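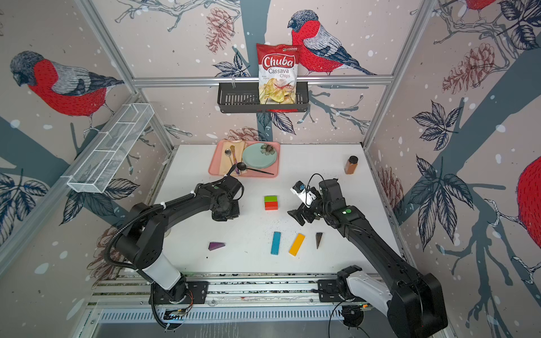
Plumusel planner: frequently asked questions
Last revised 8/24/20

Does Plumusel really plan for two arms at once?
Partly. It plans one arm, freezes that path, then plans the other around it. The brochure word is "coordinated". We would call it taking turns with good manners. If both arms need the middle of the table, one waits.

How often does a plan fail?
On our last batch at Lirthorpe we asked for 600 plans and 54 came back with no path found. Those are planning failures only. A plan that succeeds can still end in a missed grasp, and the log will mark it green all the same.

Can it handle stacked blocks?
It can if the perception step tells it there are two. Ours often merges a stack into one tall object, whatever the colours. Check the object list before you press run.

What about thin things such as spoons and ladles?
Don't expect much. Depth data on shiny cutlery is poor, and a long handle lying over the front of a tray usually gets fitted as part of the tray. Teodoro Soriano has a patch that helps with handles. It does nothing for glass jars.

Does a busy background matter?
The vendor says no. We haven't seen a test that convinces us. Crop the point cloud to the table and you won't have to take anyone's word for it.

Are cables in the collision model?
No. Links and grippers only. Pad the wrist by 80 mm if you have a loop hanging off it.

Why did my planning time go up after the April update?
The default time limit went from 325 ms to something longer, and the planner uses all it is given. Set it back in the config file.

Is the Andano driver any better than the Shojaei one?
It reconnects more cleanly after a stop. Claims about smoother motion we can't confirm, and we did look.

Will it learn from its mistakes?
There is a tick box called "adaptive". It saves old paths and tries them first. Leave it off if you move the tray between runs.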